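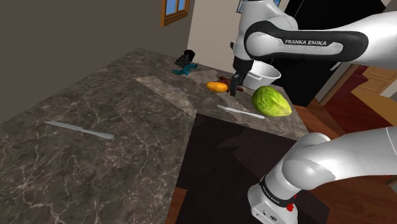

4 min read

Ticket: Warden's Satchel not dropping in Plimow Deeps for scaled-down groups
Category: Loot / Item drops
Status: Closed, fix deployed
Opened by: Ataahua Ngata
Game: Pluder (PC client)
Last updated: 10th January

Original report

The Warden's Satchel (a 40-slot bag) is supposed to drop from any named enemy in Plimow Deeps when the group is at or below level 90. My group is above that, so we use the Mentor Stone at the zone entrance to scale down. Character sheets show level 90 for all five of us once inside. We have cleared the zone 40 times this way and have not seen the satchel. Regular loot from the named enemies drops as expected. Gold and faction also look right.

Things already tried:
Relogging before the zone-in.
Having a different player open the chest.
Switching loot mode from Leader Only to Need First and back.
Deleting the local cache folder and letting the launcher rebuild it.

Please confirm whether the satchel can drop for scaled groups at all. The item tooltip says "level 90 or below" and does not mention natural level.

Reply 1, Support

Thank you for the report. The satchel is flagged to drop for scaled groups. Please provide the following:
1. Server name.
2. Whether the scaling was applied before or after the zone instance was created.
3. Whether any group member was carrying a satchel in bags, bank or shared storage. The item is flagged Unique, and the roll is skipped if every eligible member already has one.
4. Output of the /instanceinfo command, taken after the first pull.

Reply 2, Ataahua Ngata

1. Boltard.
2. The Mentor Stone is outside the door, so it is clicked before entering. The instance itself is created when the leader clicks the door. On most runs the leader scaled first and the rest of us scaled while he was zoning.
3. No satchels on any of the five characters. One player had one on an alt, but the alt is on a separate account.
4. Output from tonight:

zone: plimow_deeps_group
instance level: 94
group level (effective): 90
loot table: pd_named_high
scaling: active

The instance level line does not match the group level. I assume that is the problem but do not know which value the loot roll reads.

Reply 3, Support

The loot roll reads the instance level. Instance level is set once, from the highest effective level in the group at the moment the door is clicked, and is not recalculated when members scale afterward. With an instance level of 94 the zone loads pd_named_high, and the satchel is only on pd_named_base.

Workaround until this is changed:
All members use the Mentor Stone first.
Check the group window. Each level should be shown in green with a down arrow.
The leader waits for all members to be green before clicking the door.
After the first pull, run /instanceinfo and check that the loot table reads pd_named_base. If it does not, leave, reset the instance and start over.

Members who are offline but still in the group are counted at their natural level. Remove them before zoning.

Reply 4, Ataahua Ngata

Followed the steps. First attempt still gave pd_named_high. We had an offline member in the group, as you described. Removed him, reset, and the second attempt gave pd_named_base.

Ran the zone 5 times with the correct table. Satchel dropped on the fourth run from Overseer McPhee, the second named past the flooded stairs. Need First worked normally and the bag has the full 40 slots.

Two follow-up questions. Does the daily lockout apply to the satchel separately from the zone? And is the drop rate the same for a group that is naturally level 90?

Reply 5, Support

There is no separate lockout on the satchel. The roll is made on each named kill and uses the same rate for natural and scaled groups. We do not publish the rate.

The instance level issue has been reproduced internally. It was introduced in the October update, when the Mentor Stone was moved from inside the zone to the entrance.

Reply 6, Support

A fix is live on all servers. Instance level is now recalculated when the first enemy is engaged, using effective levels of members present in the zone. Offline members are ignored. Instances created before the restart keep their old loot table and should be reset.

No satchels will be granted retroactively. Closing this ticket. If /instanceinfo still shows pd_named_high for a scaled group in a new instance, open a new ticket and include the full output.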